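Basket bench, notebook 4
July, started a bit after 2 in the afternoon

Back to the wicker. I had promised myself I'd get the repair basket finished before the Musberg order lands on us, and then of course I spent the whole morning hunting for the good bodkin (it was in the glue drawer, Joon-young, and I'm looking at you). Anyway! Bench is clear, kettle's been on twice, and I'm writing as I go this time so I don't have to reconstruct everything from memory next week.

The plan for today was the turn, meaning the bit where the bottom stops being the bottom and starts being the wall. Josiane has been saying for ages that this is where our baskets look homemade in the bad way, and I wanted to sit with one and work out what we do when it comes out well. So: no new weaving until I'd had a proper look at an old one. I put my head more or less inside it and ran a thumb along the fold all the way round, then did it again with my eyes shut. You learn a lot with your eyes shut.

Notes from that, messy. The strands want to bunch at the fold. They pack up against each other much harder there than they do on the wall, and the line they make sags and wanders a little. I used to think that was sloppiness. Now I think some of it has to be allowed, or the wall comes up stiff and fights you all the way to the rim. Up on the wall the rows settle down again and go over and under the stakes nice and easy.

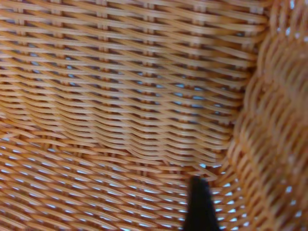

The other thing I kept coming back to was how much gap to leave. Our last batch was woven so tight that Josiane said you could carry soup in it, and she didn't mean it kindly. A bit of daylight between the strands is fine by me. It makes the basket lighter to carry and it dries out faster if somebody puts damp stuff in it, and somebody always does. What I don't like is when the gaps are tiny on one side and wide open on the other, and that's nearly always me getting tired and pulling less.

Soaking. I've been leaving the flat strand in for 41 minutes (don't ask, it's how long the radio program runs) and it has been fine for the walls. For the turn I tried 33 on a handful of offcuts and they felt springy, with one little split on the outside of the bend. Back to the radio program, then. I want to try longer too, but I ran out of offcuts and I'm not cutting into the good coil for a test. The Fedoruk coil is nearly down to the cardboard anyway, so that needs to go on the shopping list. Joon-young wants to try the Hamolex stuff, which is cheaper. I've only handled one hank of it and it felt dry and sort of hairy. Willing to be wrong!

Practice piece, about 3:30. Flat base, turned up, six rows of wall. First turn was awful, I pulled the second row so hard the stakes leaned in like they were cold. Unpicked it. Second go I pushed each row down with the side of my thumb and left the pulling for once I was clear of the bend, and wow, much better. Still a lump where I joined in a new strand right on the fold. Stupid place for a join. Josiane's rule is to start a fresh strand a full row before the turn, and I'm going to write it on the wall in marker, since I've now ignored it in two notebooks.

Stuff for whoever is at the bench next:
The small side cutters are blunt, use the red ones.
Tub water wants changing, it's gone the color of tea.
Practice piece is on the shelf under a board with the big Feltach tin on top. Please leave it there overnight, I want to see if the base stays flat.
We have 37 stakes cut and sorted in the long box. The short ones in the bucket are scrap, help yourself.

Color. I keep going back and forth on finish. I love that warm honey tan and I don't want to lose it under something shiny. Josiane votes for a thin coat of oil, Joon-young votes for nothing at all, and I'd like to oil one half of the practice piece and leave it on the windowsill until I make up my mind. Will do that tomorrow if the base has behaved.

Stopped at ten past five. Thumb is sore. Bodkin is on its hook.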